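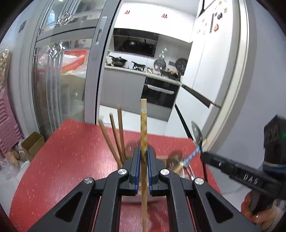
Bevan wrote in to say that my last column was unfair to budgets, and that any kitchen able to pay for one gripper ought to buy the second while the supplier is still being nice on the phone. I have thought about this for longer than it deserved.

My trouble with buying the second one is that the price on the quote is the only cost anyone remembers to write down. When we planned the Skerham order, the sheet had one line for the grippers and one for shipping. It had no line for finger pads. It had no line for the hours a person spends picking up the same sort of spoon, putting it down and picking it up again, and those hours are most of what you are paying for.

Satus quoted us 172 dollars for a box of spare parts, with 15 percent off if we ordered before the end of November. A discount with a deadline makes grown adults buy bolts. We bought the bolts.

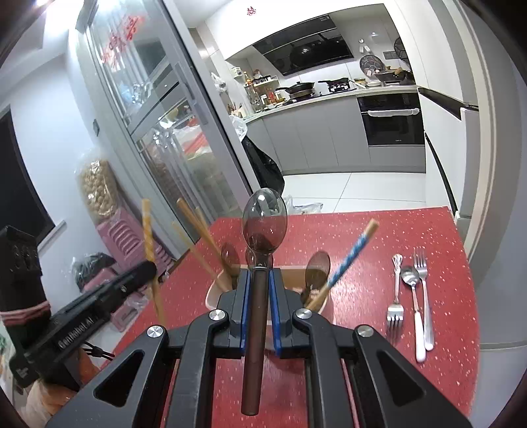
Spoon in the jaws, forks waiting their turn.

Pondel, a smaller outfit with a worse brochure, wanted 130 for much the same box and offered to take back whatever we hadn't opened within five months. I argued for Pondel and lost, mainly on the strength of the brochure.

So my advice to Bevan is dull. Buy one. Use it on the chopsticks and spoons you already own, at the table you already have, and keep a list of every part you wish you'd ordered. Then price the second one with that list stapled to the quote. If the total still looks cheerful, go ahead — and ask what the pads cost before you ask about the color.

We still have most of the bolts, if anyone at Skerham wants them.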